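4.3 Proteger a mesa antes de pousar a loiça

A cobertura Niso vem dobrada dentro do tubo e traz vincos. O folheto do fabricante garante que desaparecem "em minutos". Nos nossos testes demoraram a noite inteira, e os do lado do fundo ficaram. Conte com isso.

1. Limpe o tampo com um pano húmido e deixe-o secar por completo.
2. Desenrole a cobertura a partir do lado da parede, com a face mate para cima.
3. Alinhe a borda direita com a frente da mesa. Se sobrar material, corte atrás, nunca à frente.
4. Alise com a palma da mão, do centro para os lados. O rolo incluído na caixa (ref. 1402) pouco faz e pode marcar a superfície.

Nota: pequenas rugas junto à borda do fundo não prejudicam o uso. Não puxe para as eliminar, porque a frente sai do sítio.

4.4 Dispor os utensílios

5. Coloque primeiro as peças pesadas, a um canto. Uma panela com tampa de vidro fica bem no canto do fundo, com o cabo virado para fora da zona de trabalho.
6. Ponha a fruta solta perto da borda lateral. Um limão rola menos do que uma laranja, mas rola.
7. Deixe os copos de plástico para o fim. São leves e tombam ao menor toque.

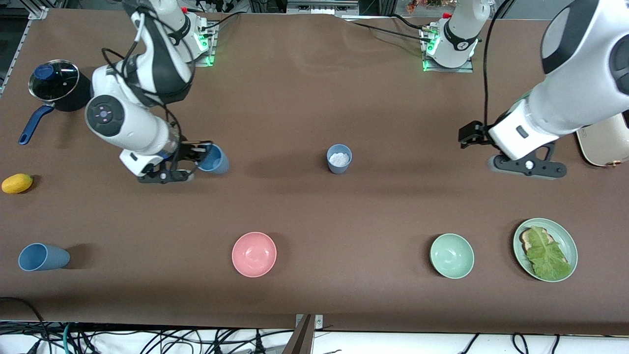 Fig. 11. Panela e limão à esquerda, copo azul-claro deitado, cobertura castanha.

8. Confirme que o centro da mesa tem espaço suficiente para pousar um prato sem desviar nada.

CUIDADO: a cobertura é vendida como resistente ao calor. A ficha da Stoler não indica a que temperatura, e o pedido de esclarecimento que enviámos em junho continua sem resposta. Até lá, use uma base debaixo de qualquer panela que venha do lume.

CUIDADO: não use o spray Irside para fixar os cantos. Larga uma película pegajosa que só sai com álcool.

Nota sobre manchas: o sumo de limão é dado como inofensivo. Ermelinda Coelho, que reviu esta secção, deixou umas gotas a secar e encontrou um halo claro na manhã seguinte. Limpe logo.

Para cortar a cobertura à medida, ver 4.6. Para substituir o tubo, peça a ref. 311.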